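Chegámos à Pliltota numa quarta-feira de manhã, num grupo de 14 pessoas. A visita durou mais do que o previsto e ficou quase toda na sala de ensaios, onde Amarachi Abubakar compara dedos de garra para manipular roupa. O modelo mais antigo é o Prasley, rígido; o novo chama-se Numine e cede um pouco na ponta. Cada par faz 30 dobras com a mesma peça antes de ser trocado – e as falhas vão para uma folha partilhada.
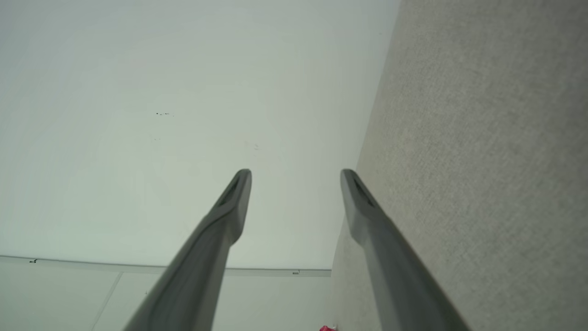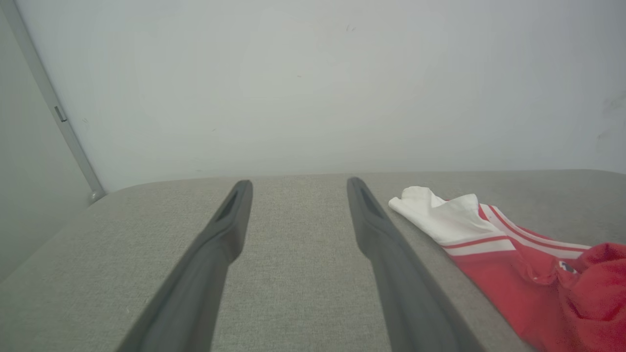 Uma peça vermelha com riscas brancas, amarrotada ao lado dos dedos abertos da garra.

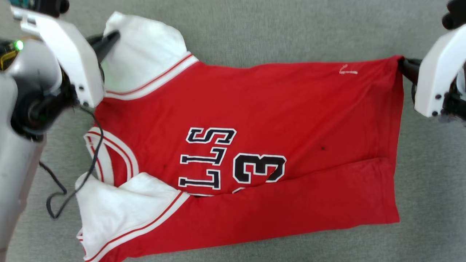

Que diferença faz a câmara no punho em relação à da cabeça?
A do punho mostra de perto o espaço entre os dedos, útil para acertar a pega. A da cabeça dá a posição da peça inteira e serve para planear a dobra.

Aminu Aliyu falou depois dos controladores, assunto que ocupou mais 20 minutos. O Oyewole ainda perde a sincronização entre os dois braços quando o tecido estica. Saímos pelo armazém, à hora do almoço.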